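Bedel storage basket, medium: do you need to spend $34 on this?

Filed under: Home Goods, Tested at Home

Every July the catalogs decide that the answer to a messy entryway is a basket. I have doubts. A basket hides the mess at best, and then you have a mess you have to dig through. But readers kept asking about the Bedel, so I paid for one at Redelby and have used it by my front door for 14 weeks.

The tag says it "brings calm to busy spaces." My space is as busy as it was. Mittens are still in there under the dog leash, and I had to tip everything out on Sunday to find a house key.
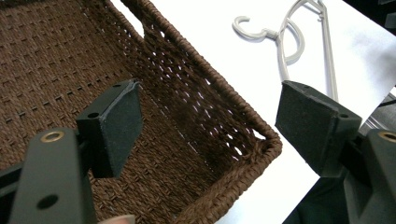 Karthik Gunawardena

On build I have less to complain about. The cord is twisted tight, the rim is thick, and the bottom is woven closer than the sides, so keys stay put. The sides are more open. Sand from beach shoes gets through, and I now sweep under the thing more than I swept the bare floor. If you want something for small toys or loose change, look at a fabric bin.

What bothers me is the price. Poirier sells a plain canvas tote box for $14 that holds more and goes in the wash. The Bedel can't be washed, only wiped, and wiping a woven surface mostly pushes the dirt further in.

Would I buy it again? Probably not at full price. It looks nice with blankets in it, and I suspect that is all most people will use it for.

3 comments

Gualtiero Marras: Mine sheds little brown fibers on a light rug. Does yours?

Karthik Gunawardena: A few in the first week, then it stopped. I have tile there though.

bromden_gal: Had one four years, holds yarn, no complaints. Wait for the sale.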